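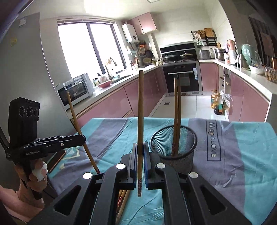 Según Nabila Zerouali, los errores de quien enseña también deben guardarse, siempre que estén señalados como tales, y un conjunto de ejemplos en el que todo sale bien a la primera deja al sistema sin recursos cuando algo se tuerce. La observación abrió el turno de intervenciones de la visita que el Área de Formación Técnica de Grosa realizó en noviembre a las instalaciones de Drevon, y volvió a citarse varias veces a lo largo de la mañana.

Imprimir
Enviar por correo electrónico

Informe de la visita a Drevon: recogida de demostraciones en entornos domésticos

La delegación estuvo compuesta por 16 personas, entre personal docente y alumnado del último curso. La recepción tuvo lugar a las 9.30 en la sala de reuniones de la planta baja, donde se expuso el programa y se entregaron las normas de acceso. La empresa solicitó que no se tocaran los objetos dispuestos sobre las mesas de trabajo y que se guardara silencio durante los registros.

Objeto de la visita

Drevon prepara ejemplos de manipulación para sistemas que aprenden a partir de demostraciones humanas. La actividad se organiza en tareas breves, cada una con un principio y un final definidos por escrito, que una persona ejecuta sosteniendo directamente las pinzas. El interés de Grosa se centraba en el procedimiento: cómo se redacta una tarea, cómo se registra, quién la revisa y con qué criterio se descarta un intento. Las cuestiones relativas al entrenamiento de los modelos quedaron fuera del programa por acuerdo previo.

La sesión en la cocina

El primer puesto visitado fue una cocina completa, de muebles rosas y encimeras blancas, con una mesa cubierta por un mantel de rayas. La tarea asignada consistía en tomar palillos de madera de la mesa y colocarlos en un recipiente cilíndrico de malla metálica negra. Se trabaja con dos dispositivos de mano. El palillo queda sujeto entre las almohadillas azules de la pinza, en vertical y justo por debajo de su parte decorada.

La elección del objeto suscitó bastantes preguntas. Un palillo es ligero, rueda con facilidad y ofrece muy poca superficie de apoyo, de modo que una desviación pequeña en el agarre se traduce en una inclinación considerable en el extremo opuesto. El recipiente plantea además una segunda dificultad, que crece a medida que se llena: los palillos ya introducidos se apoyan en el borde y estrechan la entrada para los siguientes. Por este motivo la ficha de la tarea distingue entre los primeros intentos, con el recipiente vacío, y los posteriores, que se etiquetan aparte.

La ficha exige que los palillos se dejen sobre el mantel en orientaciones distintas antes de cada serie. El personal de Drevon insistió en este punto. Si se disponen siempre en paralelo, el sistema aprende una única aproximación y falla en cuanto la mesa se prepara de otra manera. Tampoco se retiran los demás enseres de la cocina. Los electrodomésticos, las ollas y los botes permanecen en su sitio habitual, por considerarse que el fondo forma parte de lo que se enseña.

Durante la visita se consultó el contador de la tarea, que marcaba 524 registros entregados. El encargo pedía 500 válidos. La diferencia se explica por el margen que se reserva para la revisión, en la que se rechazan los intentos con la vista obstruida, los que comienzan antes de la señal y aquellos en que se interviene con los dedos en lugar de con la pinza.

Criterios de ejecución

A preguntas del alumnado, la empresa detalló algunas de las indicaciones que recibe quien realiza las demostraciones:

- Mantener un ritmo constante, sin detenerse a medio recorrido salvo que la ficha lo pida.
- Cerrar la pinza una sola vez por agarre; si el palillo resbala, abrirla del todo y comenzar de nuevo el movimiento.
- Soltar el palillo cuando el extremo inferior haya entrado en el recipiente.
- Comunicar en voz alta el fin de cada intento.
- Descansar al término de cada serie.

La segunda indicación dio lugar a un debate. Parte del profesorado entendía que una corrección espontánea, con la pinza a medio cerrar, es más natural y por tanto más útil. La respuesta fue que tales correcciones se recogen en una tarea distinta, dedicada por entero a la recuperación tras un agarre fallido, y que mezclarlas con la tarea ordinaria complica después el etiquetado. La delegación tomó nota de ambos argumentos.

Revisión y etiquetado

A las 11.15 el grupo pasó a la sala de revisión. Los registros se consultan en Plorkell, la aplicación interna de la empresa, que presenta cada intento junto a su ficha y permite marcar los instantes de contacto, elevación, traslado y suelta. Cada registro pasa por dos personas. Cuando no coinciden en la valoración, interviene una tercera, cuyo criterio es definitivo y queda anotado con una breve justificación.

Se permitió a dos alumnas etiquetar un intento de prueba. Ambas situaron el contacto en momentos diferentes, una al tocar la almohadilla el palillo y otra al quedar cerrada la pinza. La ficha vigente admite únicamente el primero de los dos criterios, aunque la responsable de la sala reconoció que la redacción podría ser más clara y anunció que se estudiaría su modificación.

Otros espacios

La empresa dispone de 3 entornos de registro. Además de la cocina se visitó el espacio denominado Âu, dedicado a tareas con ropa y textiles, que se encontraba en fase de preparación y en el que no se realizaban registros. El tercero, un pequeño despacho, no pudo verse por coincidir con una sesión reservada a un cliente. Drevon ofreció mostrarlo en otra ocasión.

Privacidad y condiciones de trabajo

Se dedicó un apartado específico a la protección de las personas que participan en las demostraciones. Según lo expuesto, el contrato recoge el uso previsto de las grabaciones, los rostros se difuminan antes de cualquier entrega y toda persona puede solicitar la retirada de sus registros mientras el encargo siga abierto. Las series se limitan en duración y se alternan tareas de precisión con otras de movimientos más amplios, a fin de reducir la fatiga de manos y muñecas. El profesorado de prevención pidió copia de la pauta de descansos, que será remitida al centro.

Valoración y propuestas

La visita se considera provechosa. El alumnado pudo comprobar que la redacción de la ficha condiciona el resultado tanto como la destreza de quien sostiene las pinzas, cuestión que apenas se aborda en el temario actual. Se propone incorporar al módulo de automatización una práctica en la que cada grupo redacte una tarea de manipulación sencilla, la ejecute y la someta a la revisión de otro grupo con las categorías empleadas en Plorkell.

Queda pendiente la respuesta de Drevon sobre la cesión de un lote reducido de registros para uso docente. El Área de Formación Técnica trasladará a los departamentos interesados las condiciones que se acuerden. Las solicitudes de plaza para la próxima visita se presentarán en la secretaría de Grosa, en horario de mañana.

Compartido 16 veces
3 comentarios
Imprimir | Enviar por correo electrónico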